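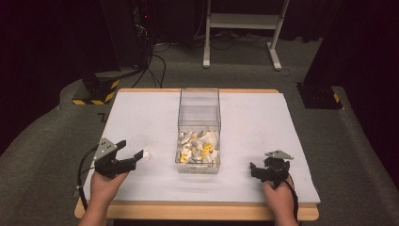
Chapter 13
Access Agreements for Nonprofit Trail Systems

Key terms: license, easement, servient parcel, recorded instrument, revocation, assignment, baseline report

13.1 Why the form of access matters

A nonprofit trail group seldom owns all the land its trails cross. The usual system is a patchwork of public parcels, land held by the group itself, and private parcels whose owners have agreed to let people through. The agreements differ in form, and the form determines how long the route will last, who may use it, and what the group can safely spend on it.

This chapter deals with the private parcels. Chapter 12 covered purchase and donation of full title. Permits on public land are taken up in Chapter 14.

Three forms of access are in common use. The first is oral permission, which can be withdrawn at any time and generally ends when the land is sold. The second is the written license. A license sets out terms of use and usually a notice period, but it remains a personal arrangement between the owner and the group. The third is the easement, an interest in land that is recorded with the county and normally binds later owners.

Students often assume that an easement is always preferable. It costs more to prepare, requires a survey or an adequate legal description, and may need the consent of a mortgage lender. Where a route is likely to be moved within a few years, a license may serve both parties better.

13.2 The Grestberg connector

The running case in this chapter is the Grestberg connector, a multiuse trail linking the Julenlow trailhead to a former rail grade. The route crosses 16 private parcels. When planning began, every crossing rested on oral permission, and the only list of owners was kept by the founder of the trail group, Antonina Kravets.

One parcel of 132 acres changed hands in February. The new owner, Ezzat Land Company, had no record of any permission and closed the gate. Riders were sent along the county road while the group negotiated. The access coordinator, Citlali Espinoza, proposed a license with 500 feet of relocated trail along the north fence. The company accepted the relocation but limited use to daylight hours and excluded organized events.

The case raises several questions to which later sections return. Section 13.4 examines the event exclusion and its effect on the group's annual ride. Section 13.5 considers whether money restricted by a donor to "permanent trails" could be spent on the relocated segment. Section 13.7 reproduces the license with clause-by-clause notes by Sowmya Iyengar.

13.3 Elements of a written license

At a minimum, a license should identify the parties, describe the corridor by map and width, and list the permitted uses. Horses, bicycles, and motorized maintenance equipment should each be addressed by name. General phrases such as "trail use" have been a frequent source of dispute.

The document should also assign responsibility for gates, fences, and signs, and state what insurance the group will carry. The notice period for revocation should be long enough to allow signs to be changed and printed maps to be corrected.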